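# Volto gripper kit, after four months on a shared bench

I bought the Volto kit in August, for the small arm we are building in the shared workshop at Cekby. The arm should pick old electronic parts from bins and put them into other bins. This is not a difficult job for a person, but I wanted to learn how a gripper is built, and a closed commercial unit teaches you very little.

The kit comes in a flat box. You get two straight jaws, a carriage, a servo, a bag of screws and a printed manual. The complete arm head weighs 1225 grams with my own wrist bracket, and our arm can carry this without problems. I ordered from Flosero and the parcel was complete, except for one bag of washers which they sent later without discussion.

## Assembly

The manual says the assembly takes one evening. I needed two. The drawings are clear, but the text beside them was translated by someone who did not build the kit, and on the page about the carriage the long screws and the short screws are exchanged. If you put the long ones where the text says, the carriage touches them and stops before it is closed. Follow the drawing and ignore the text.

I also advise to mark your parts. On our bench there are several metal plates with almost the same holes, and the one I use now has a 5 written on it by hand, between the two small holes. The domed nut at its top is a good choice by Volto. My first version had a plain bolt end there, and thin cables caught on it all the time. 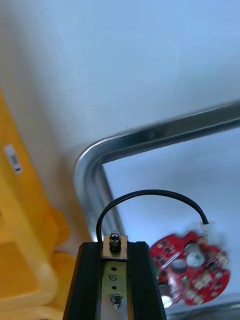 Can the gripper handle a bare circuit board without breaking the small parts on it?

It can, if you limit the servo force in the software and hold the board by its edge or by its cable plug. With the standard settings the jaws close too hard for this kind of work, and I cracked one ceramic capacitor before I changed them.

The setting is in the configuration file and its name is `close_limit`. The factory value is too high for me, and I stay at 33. Below this value heavy things slide down when the arm turns, and above it I am afraid for the boards. I would like to have a real force sensor in the kit. Volto sells one separately, and the price is not friendly.

## Daily use

I keep a counter in the control program. After 4000 closing movements the jaws are still parallel, and the carriage has a little more play than in the first week. A drop of light oil helped. The servo is loud - you will hear it in the next room - but it does not get hot.

Hard parts with a clear shape are easy. Wire is another matter. A harness with red and black power wires, twisted green and yellow pairs and small white connectors has no good side to grip, and the arm often takes hold of one wire when I wanted the whole bundle. I had the best results at the places where white tape is wrapped around the wires. The glossy plastic of the bin is also a difficulty for our vision program, which takes the bright reflections for connectors. 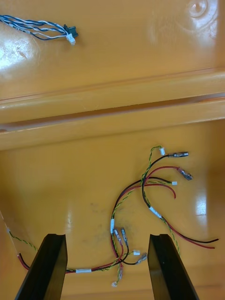 A reader commented on the first version of this review that the flat jaws are the real weakness with wiring, and that a strip of soft silicone on the inside would do more than any change in the software. The same comment recommended to cut the strip a little shorter than the jaw, so that the tip stays thin and can still go between the wires.

I tried it on one jaw first and then on both. For bundles it is better, and I will leave the silicone on. For single terminals I see no difference. The glue needs one night, and you should clean the jaws with alcohol before.

## Compared with the Shabalala gripper

Before Volto I borrowed a Shabalala gripper for some weeks. It is quieter and the carriage has less play. It also opens less wide, and the jaws are fixed with rivets, so you cannot exchange them. For a finished machine I would take the Shabalala. For a project where you change something every evening, the Volto is more practical, and all screws in it are a normal size that you can buy in any hardware store.

## My opinion

I give it four stars of five. One star is lost for the manual and for the factory closing force. If you order it, ask Flosero for the second set of jaws at the same time, as the shipping costs almost the same as the jaws.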